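Sunday, August 31, 2025

Spent most of today on the overdue notices, which I swore I'd finish before school starts and the whole town comes back in wanting the same summer reading book. We've been on Clumik since spring, and I've been putting this part off because the notice screen is so ugly (gray on gray, tiny boxes, a Save button hiding at the bottom). But it's done! Mostly.

The trouble is that the old system sent one letter per person and Clumik wants to send one per item. So a family at the Pedbridge branch with 18 picture books out would get 18 emails at once, all saying the same thing. I found the setting that bundles them, and it's under Patron Categories, of all places, so you have to switch it on for adults, then kids, then teachers, then homebound. I forgot homebound the first time and had to go back in.

Then there's the wording. The stock letter starts with "FINAL WARNING" even when the book is one day late, so I rewrote that. Mine says hello, gives the title and the due date, and tells you how to renew. I kept going over the character limit on the text message version, cut it down to 200, and then it went through with the branch phone number chopped in half. Cut it again. I can now recite that message in my sleep.

Test run was after lunch. I had it pull the list without sending anything, and it came back with 600 notices, which made my stomach drop until I saw that it was counting books returned over the holiday closing last winter. The drop box dates never came over right. I moved the closed days into the calendar, ran it again, and got a list I could believe. There are still 9 on there I don't understand, all DVDs, all with a due date in the future. I'll look at the shelf tomorrow before I blame the software.

Ate dinner standing up, peach cobbler straight from the dish. It's still so warm out that I have the fan going, and there goes my pile of sticky notes again.
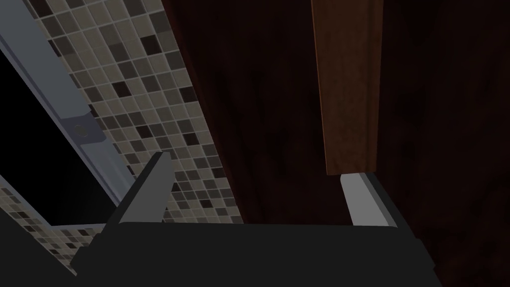 Alexiou

Later, in bed: I forgot to turn the test switch off, so no notices will go out tonight. Fine by me. I'll do it in September.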